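From: Alžběta Skála
To: gripper-users list
Subject: Re: Yellow fingers do not close evenly after cleaning

Hello Embla and all,

Embla Kristiansen wrote:

> We have the same hand-held pair as you, with the Jostilix fingers. Since we
> took them apart for cleaning in September, one finger arrives at the middle
> before the other one. It holds thick cloth well, but a thin hem slides out.
> I have tightened everything I could find and it became worse. Do you use
> the spacer from Ornico, or do you set the fingers by hand? And how often do
> you open the housing? Our manual says every 800 closings but I do not know
> if anyone follows this.
>
> Embla

Thank you for the clear message. I had the same trouble last spring and I lost two evenings with it, so I will write down in what order I do things now. Please correct me if you know a better way.

First, do not start with the screws. Start with the trigger. On our pair the pull of the trigger had become too short after cleaning, because I had put the return spring in the wrong notch. The fingers looked crooked but they were only not finishing their way. Hold the gripper with the fingers up, press the trigger slowly to the end, and listen. You should hear one click. If you hear two, the spring is in the upper notch and must go down.
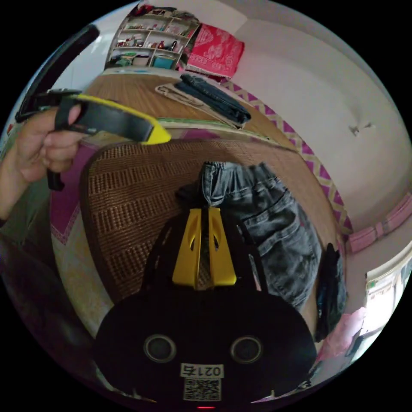
Setting the fingers comes after that, and I do it by hand, without the spacer. Loosen both finger screws by half a turn, close the trigger fully, push the two fingers together with your thumb and tighten again while they are closed. Change sides when you tighten, a little left, a little right. If you tighten one side completely first, it pulls the whole finger over, and I think this is what happened to you. Afterwards I always test on real clothes and not on the foam block, and jeans on a woven mat are a good choice for it: the stitched seams are thick and the cloth between them is much thinner, so you have two tests in one piece. Take the seam of the back pocket first, then one layer of the leg. If the seam holds and the single layer slides, the gap is still too wide at the tips.

About the opening of the housing: I do not follow the 800. Radulović, who sold us the set, told me to open it when the trigger feels rough, and otherwise to leave it closed. I have a small notebook with the number of closings for each gripper, and the older one had 2,057 when I opened it the last time. There was some lint on the guide rail but no wear that I could see. I cleaned the rail with a dry brush and put one drop of oil on the pin, and none on the rail itself. Oil on the rail collects lint from the cotton, and then you have a paste.

Two more things, which are perhaps known to you already.

The lenses must be wiped after the fingers are set, not before. When you push with the thumb you nearly always touch one of them. I use the cloth that came in the box and I breathe on the glass a little. No alcohol, it has made a grey ring on one of mine.

The label with the code should be checked for loose corners. On one of ours a corner came up and the Rasa program did not read it any more at the start of the session. I pressed it down again and it was fine – but I would order spare labels, they need 21 days to arrive.

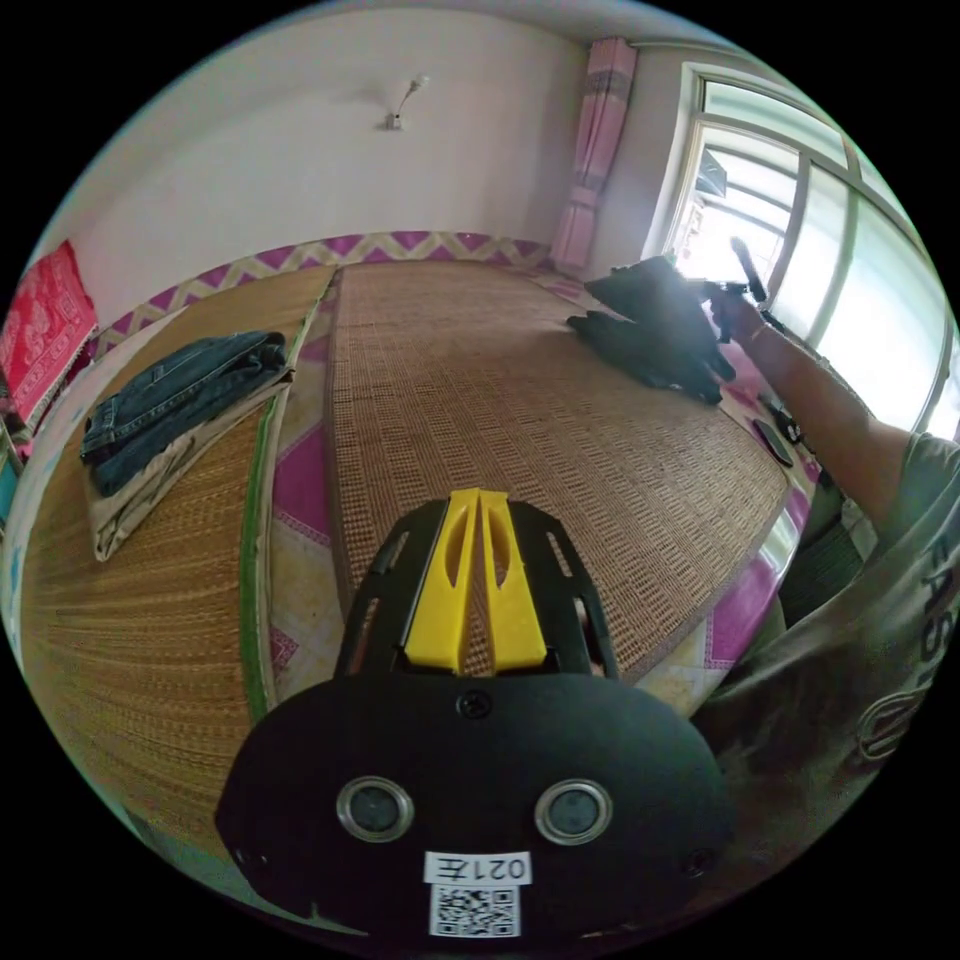 How narrow should the gap be when the trigger is fully pressed? For thin cloth the tips should touch each other and the lower part may stay open by the thickness of one sheet of paper. If they touch along the whole length, the pressure is spread too much and the tips do not pinch. I check it with a strip of paper: it must be held at the tips and it must move freely near the base.

When this is correct I make 200 closings without any cloth, then I look at the screws again. On a freshly set gripper they always give a little, and after the second tightening they stay. I put a small mark with a paint pen over the screw head and the finger, so I can see later if something has turned.

The spacer from Ornico I have in the drawer. It fits, but it was made for the older fingers and it leaves the gap too wide for hems. For towels it is good enough. If you would like to try it, send me your address and I will post it to you.

Embla, could you write whether you heard one click or two? If it is one, and the fingers are still uneven after the tightening, then I would look at the pin next, and for this I have some notes that I must first translate.

Best regards,
Alžběta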